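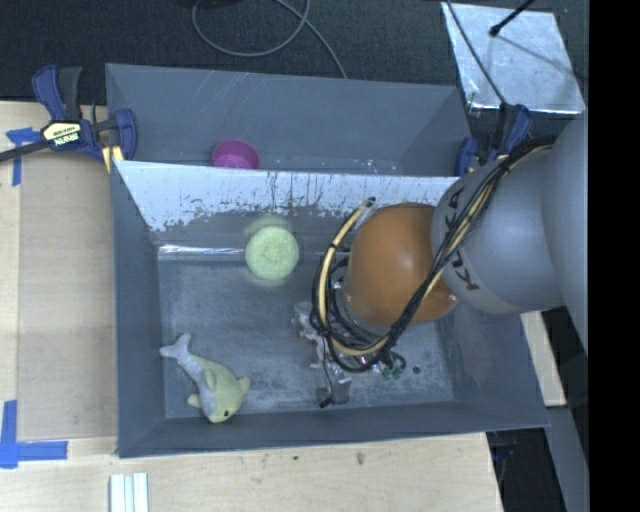 Cell 2, front and rear bins with arm over the front bin.

Bin picking cell: inspection checklist and budget comments
Site: Bokness
Checked by: Raymonde Ouellet
Period: February, ahead of the equipment request

1. Bins seated and held at both corners
OK. Clamps on left and right. Comment: clamps are fine for now, but a bolted fixture should go in the plan. Brirnik quoted 2,323 for a fixture plate with two bin nests, delivery in 11 working days.

2. Bin floor and walls
Wear. Front bin floor is heavily scuffed and the divider wall has chipped patches along the worn band. Comment: replace the front bin. Rear bin has fine scratches only, keep it.

3. Cable bundle on arm
Monitor. Bundle is tied and loops under the orange wrist joint. Comment: run the wrist through its full range at slow speed and look for rubbing before sign-off. Bolger sells a cable guide kit. Price not received, asked again Tuesday.

4. Gripper
Not checked under load. Comment: hold the spare finger order until this is done.

5. Loose cable on floor behind table
Action. Gray cable lying in a loop on the carpet. Route it or cover it. Floor cover is 55, buy from the small parts budget.

6. Table markings
OK. Blue tape in place at left. Comment: if the fixture plate is bought, re-mark the table after it goes in.

7. Emergency stop and guarding
Not covered in this visit. Trustgate to test both and send a report. Their quote is 2,886 including the return visit. This has to be approved before the fixture, even if the fixture slips to next quarter.

Open items: 2, 3, 4, 5, 7
Next check: after the front bin is replaced. R.O.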